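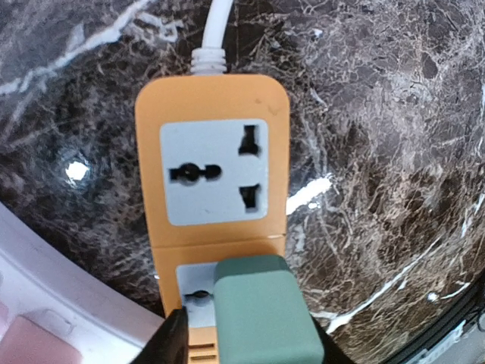
Hi all,

Quick catch-up on the promo giveaways budget, as of April 30, 2019. We've spent a bit over half of it and most of the spring stuff is out the door, so I'm feeling pretty good (tired, but good!).

The Holtemetti tote bags went to 14 of our dealers. The navy ones disappeared first and I've had requests for more, so I'd like to reorder in navy only and skip the green. The logo came out a little small on the side pocket. I've asked the printer to bump it up and they're sending a new proof at no charge.

Pens are a mixed story. The Stendthorpe click pens write nicely, but 2 boxes arrived with last year's web address on the barrel. My fault – I sent the old artwork. I'm keeping those for the front desk and the corrected ones have already shipped to the Lau office.

For the Tander trade show we picked lanyards and the small notepads. I did look at travel mugs, and they were lovely, but the setup fee plus freight pushed them past what you approved. Maybe for the December gifts? If you like that idea I need a yes fairly early, as the mug people want 7 weeks for anything with a two-color imprint.

Dealer feedback is coming in slowly. I mailed the short survey with the totes and have 17 replies back so far, a few of them from the same store (they got very into it). People want things they can use at the counter: notepads, letter openers, calendars. Stress balls got no love at all.

Still open on my end: the navy reorder, final count on lanyards, and the storage bill, which went up again and which I'm arguing about.

Invoices are in the shared folder, except freight for the pens. I'll add that one as soon as it shows up.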